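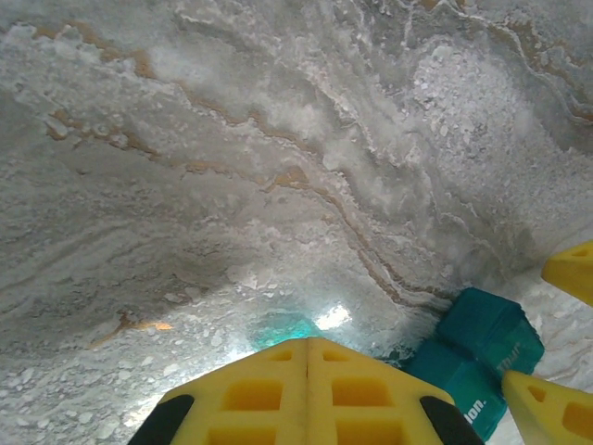 Monday, August

Countertop, bench 12. Started 9:30.

Went over the whole top with a dry cloth first, then a damp one, then looked at it low from the window side. The pattern makes this a slow job. Gray and off-white bands everywhere, tan veins wandering through them, and plenty of white specks that belong to the pattern and feel smooth under a fingernail. I lost ten minutes last week trying to scrape one of those off.

So the rule for this top: fingernail first, plastic scraper second, and no blade at all.

The grainy white patch gets its own line. By eye it could pass for spilled salt or sugar. Wiped it twice with plain water and once with the Prelum cleaner at half strength. Nothing came up on the cloth either time. I am calling it pattern and leaving it alone. Tegwen Phillips thinks we should still put a drop of water on it and see if it darkens compared with the smooth gray. Will do that after lunch when the top has had time to dry.

The tan veins: same treatment, no change. The small orange-tan streak is a bit warmer in color than the others and I wondered about tea. Left a wet pad on it for 12 minutes. Pad came away clean.

Polishing test, offcut only. Pritchard paste, 2000 grit pad, light pressure. Better shine than the Costamdale paste we used in the spring, but it leaves a haze along the edges of the bands if you let it dry. Buff right away. Used 47 g of paste on the offcut, too much. Try half.

Lamp notes. The overhead light puts a hard white spot on the top and you cannot judge haze inside it. Move your head or move the lamp. Side light is better for finding scratches.

2:15. Water drop test on the grainy patch, left five minutes. No darkening, same as on the smooth part. Tegwen agrees, pattern.

To do:
Order more soft pads from Minau, the wide ones.
Label the half-strength bottle.
Repeat the paste test with less paste before anyone touches the real top.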